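Review: Setberg Rule Checker 2.1 for tabletop manipulation
Hamisi Muli, Thursday, March 21, 2019

Setberg is a desktop tool that tests simulated arm runs against a written set of handling rules. You load the scene, load the rule file and get a pass or fail for each clause. We used it for 14 days on a Drorero workstation.

Setup is quick. Rules are plain text, one clause per line, with limits for grip force, approach speed and clearance from table edges. The default file is strict and well commented. Version numbers are stamped on every report - a small thing, but auditors ask for it.

We ran 1,000 household episodes. Setberg flagged 497 of them, mostly for edge clearance. Ho-yin Kong reviewed the flags by hand and agreed with nearly all. The weak spot is open containers. The default file treats any finger inside a rim as a collision, even where a rim grasp is the intended one. 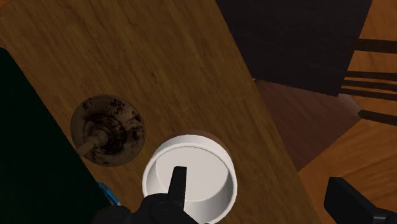 The fix is an exception clause tied to object class, which took an afternoon to write and should ship with the product. Reports also slow down past 3,000 episodes.

Recommended for labs that already keep written rules. Teams without them should draft those first - the default file is a fair starting point.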